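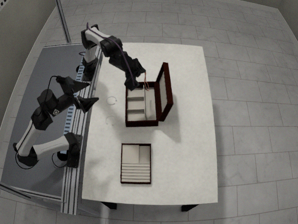
Lalten: simulated two-arm box tasks

Lalten is the simulation side of our work on sharing one workspace between two arms. This repository holds the scene files, the recorded episodes and the training code for the baseline policy. The real-cell recordings are kept in a separate repository, Grastau, and are not needed to run anything here.

Last updated Monday, August 19, 2019.

Scene

Both arms ride on a single rail along one side of the table. The open box with the hinged lid and the smaller divided tray are separate assets and can be moved or swapped in the scene file. Cables on the arms are drawn but carry no collision geometry. Floor, wall and platform are static.

The small circles on the tabletop are drawn by the renderer as target markers. They are on by default. Turn them off with show_targets: false before rendering training images, or the policy will learn to look for them. We lost most of July to this.

Contents

episodes/ – 3,395 episodes, one file each
heldout/ – 158 episodes with box poses not used in training
scenes/ – 19 scene variants
train/ – baseline policy and configs
tools/ – replay, render and conversion scripts

Each episode stores joint positions and velocities for both arms, gripper opening, object poses and the commanded action. Images are not stored. Run tools/render.py to produce them at whatever size you want.

How the episodes were made

A scripted planner generated the motions, with noise added to the grasp point and approach angle. Episodes where the arms collided were dropped. Episodes where the grasp failed were kept and have success set to 0. Yasir Hayat wrote the planner and Llinos Powell checked the labels by replaying a sample of 950 episodes. The labels she corrected are listed in tools/label_fixes.txt and are already applied.

Baseline result

The baseline gets the first arm to the box rim reliably on held-out poses. It is much weaker when the second arm has to wait its turn – it often starts early and blocks the first. Adding the other arm's joint state to the input helped. A longer history window did not.

Known problems

The lid hinge is too stiff at small angles.
Variant 7 has the rail offset wrong. Do not mix it with the others.
Contact between the gripper and the thin dividers is unstable at large time steps.

Questions about the planner go to Yasir, anything else to Dolores Sorensen.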